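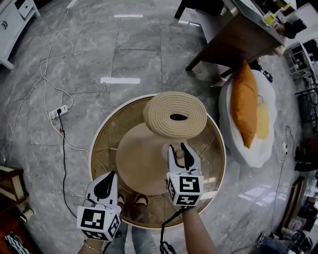 Orkham Practice for Handheld Gripper Demonstration

The Orkham Practice is a set of working rules for recording manipulation tasks with handheld grippers, in which a person holds the gripper and performs the task directly. It covers preparation of the workspace, marking of tools, operator conduct and the acceptance of recordings. It does not cover powered robot arms, which are treated in a separate document.

Background

The first draft was written by Vaughn Begay at Orkham and circulated among a small number of recording sites in August. A revision by Alaric Crenshaw of Sarkent merged it with the Flesex checklist, which had dealt only with marker placement. The merged text has six sections – scope, terms, workspace, tools, conduct and records.

Tool marking

Each gripper carries printed square fiducial markers, mounted so that tracking is possible from more than one direction. A cube is the preferred mount. Markers are to be matte, flat and free of tape over the printed area. A marker with a lifted corner or a scratch across the black border is replaced before the next recording. Left and right grippers may not share marker identities.

Finger pads are inspected at the start of each session and changed after 40 hours of use. The Tran supplement allows a longer interval for ribbed pads if a grip test is logged.

Workspace

Furnished rooms are permitted and are preferred for household tasks. Glass tabletops and polished floors are allowed, but reflections of ceiling lights must be noted in the session record. Mains cables and power strips should be routed outside the operator's walking path. Where a cable must cross the path, it is covered or taped down. A cable attached to a gripper needs enough slack for the full reach of the task and must not pass under the operator's feet.

Several operators may work in one room. Each is assigned a station, and the rules call for a clear distance of 6 feet between stations during recording. People crossing the background do not invalidate a recording unless they block a marker.
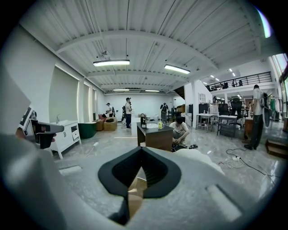 A shared recording floor from a gripper-mounted camera, with other people in the room.

Operator conduct

The operator opens the fingers fully before approaching an object and closes them at a steady rate. Objects are not steadied with the free hand unless the task sheet calls for it. Closed footwear is recommended but not required for tabletop tasks. Bracelets and watches are permitted if they do not cover a marker or touch the gripper body.

Records

The session record lists the station, the task sheet, the marker identities and any departure from the rules. Sites keep it for six months. Failed attempts are retained and labeled – an early version of the practice had them deleted, and Crenshaw's revision reversed this.

See also

Flesex checklist
Tran supplement
Fiducial marker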